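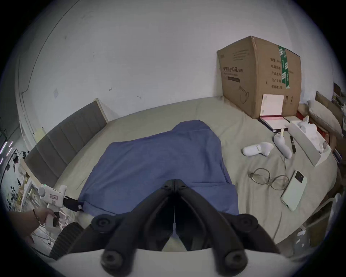 I'm looking for people who can fold things, and who don't mind doing it with a gripper in each hand! My name is Leonilde Barros and I run the teaching side of Pluvix, a project at Veloso where we show robots how to handle cloth, bedding and the other soft, floppy stuff they are so bad at. We do it by hand. You hold the gripper by its pistol-style handle, squeeze the trigger, and take hold of the cloth the way you'd like a robot to take hold of it. A left hand going for the near corner of a blue cloth on a bed, with just enough pull to make the corner a little taut, is a pretty fair idea of the work. It's a small movement, and I want an awful lot of it, from lots of different people.

Print | E-mail

What I'm asking for

Mostly folding, some spreading out, and a bit of picking up and putting down. You come to our rooms in Taststead (we have a second room at Sekbridge, but that one is for the remote-control work, more on which below). I put a cloth down any old how, you pick up the grippers, and you fold it. Then I mess it up again and you have another go.

The grippers carry their own cameras, so what gets recorded is your movement and what the gripper saw while you made it. You don't need to have touched a robot before. One of my best people from the first round had spent years making beds in a guest house, and her corners were lovely, far better than mine. I would take someone like her over somebody who wants to tell me about motors for an hour (sorry, I do like motors, just not during a session).

In the first round we made 3,770 recordings and kept 2,897 of them. The rest went out for dull reasons: a thumb over a lens, a dropped gripper, a cloth that slid off onto the floor halfway through. Dropping the cloth is fine, by the way! Carry on, pick it up, finish the fold. A robot will drop things too, and I'd like it to have seen someone recover. What I can't use is a recording where you stop and put the gripper down to sort the cloth out with your fingers, and everybody does this at least once, me included.

For this round I need over 700 more, all of them on a bed or another wide, low surface.

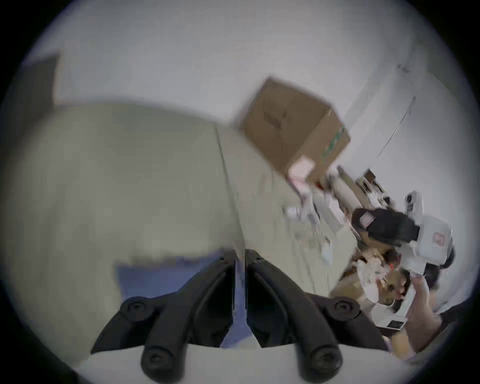 Who would suit

You should be 18 or older, comfortable standing and leaning over a bed for a while, and able to squeeze a trigger many times without it bothering your hands. If you have wrist trouble please tell me first and we can talk about shorter turns. Left-handers, yes please, I never get enough of you. Tall people and short people both welcome, as the height you reach from changes the recording a lot.

Loose sleeves are a pain, so bring something you can push up to the elbow. Glasses are no problem. Bracelets and watches can stay on if they sit snugly and don't knock against the handle.

I'm also after a couple of people for longer stints, who would learn to set up the grippers, check the recordings and show newcomers what to do. If you've been a classroom assistant or trained people on a till, that is exactly the sort of patience I mean.

What a session is like

Two hours, with a proper break in the middle and tea. I start you off with no recording at all, just getting the feel of it. The fingers close a little further out than your own would, so for the first few minutes you'll grab thin air, or you'll grab the cloth and half the sheet with it. It passes quickly. Most people stop thinking about the gripper somewhere before the break, and after that the recordings get good.

A few habits I'll ask you for:

- Go at your ordinary pace. Slow and careful looks odd to the robot later on, and quick is worse.
- Look at what you're about to grip before you grip it, and bring the gripper in so the corner sits between the fingers.
- Let go fully before you move away.
- If other bits and bobs are lying on the bed, leave them where they are and work round them. I want the cloth folded in a lived-in sort of room.
- Don't talk to me during a fold. I'll chat back and then we're both lost.

You'll be paid for the whole session, break and all, and I'll pay your bus or train fare if you keep the ticket. Please say in your message where you'd be coming from.

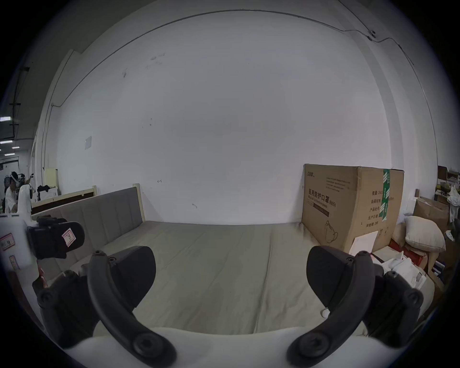

Page last changed: Jul 18, 2020

The remote-control places

These are at Sekbridge and there are only two of them. You sit down, put on a headset and steer the arms from across the room, seeing what the robot sees. It suits a different sort of person, I find. Some people who are brilliant with the hand-held grippers can't stand it, and one chap who was hopeless at folding with me took to it straight away. If you get travel sick in the back of a car, have a think before you put your name down, and if you'd like to try it for ten minutes before deciding, just ask.

You can apply for both kinds of work. I'd start you in Taststead with the grippers in any case, as it helps to have done the fold by hand before you try to do it from a chair.

How to get in touch

Use the e-mail link on this page and put Pluvix in the subject line. I don't need a CV for the ordinary sessions. Tell me a bit about yourself, which hand you write with, whether you'd prefer mornings or afternoons, and what you fold most often at home (towels, baby clothes, a tent, whatever it is). For the longer stints do send a CV, and the name of somebody who has worked with you.

I read everything myself and I'll write back either way, though it may take me a week. If you came along in June you're very welcome again, and you can skip the practice part if you like.

Leonilde Barros
Pluvix, Veloso, Taststead

Print | E-mail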